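Opinion > Workrooms > Tables and Benches

In Praise of the Taped Table
By Torben Ehlers
May 2020
20 shares | 4 comments

I would like to defend a habit which many people in workrooms find ugly. I mean the habit of putting strips of colored tape on a table until it is divided into squares. When I first came to the Trillwood workshop in Vulitz, I was one of the people who find it ugly. I had been taught that a good table is a clean table, and I believed that a clean table has nothing on it, not even a line.

My first teacher, in the old rooms on Druvuvska, wiped his bench every evening with a cloth that he kept only for this purpose. If you left a pencil mark, he would find it. I respected him very much and for many years I copied him. But I must also say that on his beautiful bench we lost things all the time. A small screw, a cap, the good tweezers. Everyone had a different idea of where the "left side" ended, and a thing that was put down in the middle belonged to no side at all.

Tape solves this in a simple way. A beige top with blue lines has places in it. When a long part is laid at a slant across the squares, you see at once that it is at a slant, and how much. On a plain top, your eye has only the far edge of the table to compare with, and the eye is lazy. It says "straight enough" and goes on.

I like blue best. Yellow tape shouts, and white tape becomes gray in a month. Blue stays quiet beside green parts and silver parts, and a bright green push button on a white housing is still the first thing you notice, as it should be.

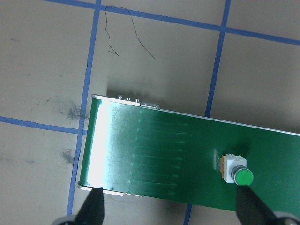
Large squares, please

There is a mistake that people make once they are converted. They make the squares too small. I did it myself. One August, when the workshop was almost empty, I bought tape from Yagi, the hardware shop near the station, and I made a grid so fine that the table looked like a school notebook. I was proud for one evening. The next morning I could not find a square for anything, because every object was covering several of them, and the lines only made me tired.

A square on a table must be large enough that you can speak about it. "It is in the second square from the wall" is a sentence that a person can say and another person can follow. If the sentence needs bigger numbers, the squares are too small. I have since pulled off my notebook grid, which took me 3 hours and a bottle of cleaner.

The second rule I would give is that long things may cross the lines. Some of my colleagues do not agree with me here. They think that each square is a box and each object must sit in its box, like eggs. This is too strict. A long green piece with a metal rail along its side will never fit in one square, and why should it? The grid is there to tell you where it begins and where it ends. If you slide it over, you can put it back.

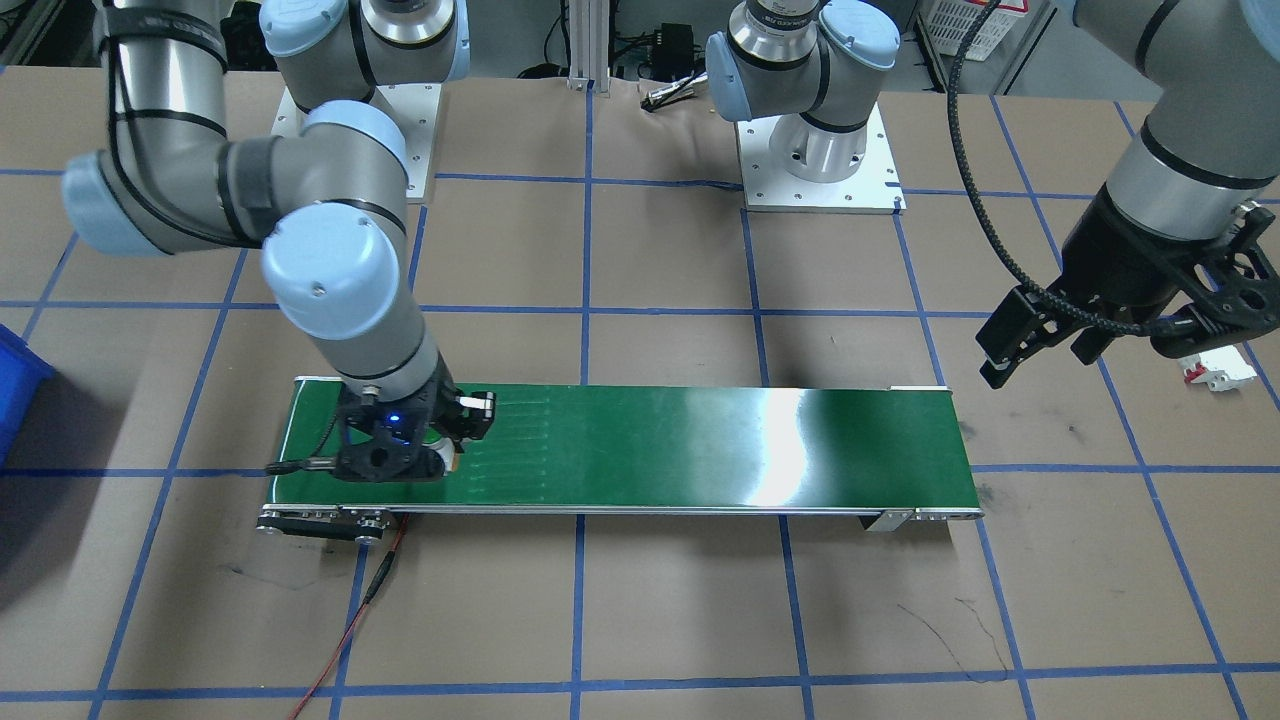
I admit that tape has its bad days. The corners lift. Dust goes under the corners, and then a sleeve catches them, and then the line has a tail. In our room we had for a long time one strip that was so worn that you could not say if it was a line or the memory of one. Tape has to be changed, and the person who changes it will never put it in exactly the same place. People who want perfect measures should engrave their table, or buy one that comes with a printed mat.

But I would not do it. An engraved table is a decision for all time. If next year the work is different, the tape comes off and you begin again with a new roll. I have heard the argument that tape looks temporary and so it makes the people careless. My experience is the opposite. I have seen visitors walk up to a bare bench and drop their bag on it without thinking. In front of a taped table they stop, with the bag in the hand, and ask where they can put it. They understand that somebody has thought about this surface.

Maybe this is what I was missing on Druvuvska. The cloth kept the bench clean, but it could not tell us anything. We had to ask the teacher, and he was not always in a good mood.

A friend told me that I could write 1000 pages about tape and he would read none of them. So I will stop at this one, and only ask that before you peel the lines off a table you have taken over, you work on it for a week. Keep a roll near, too — you will want to add a line.

20 shares | 4 comments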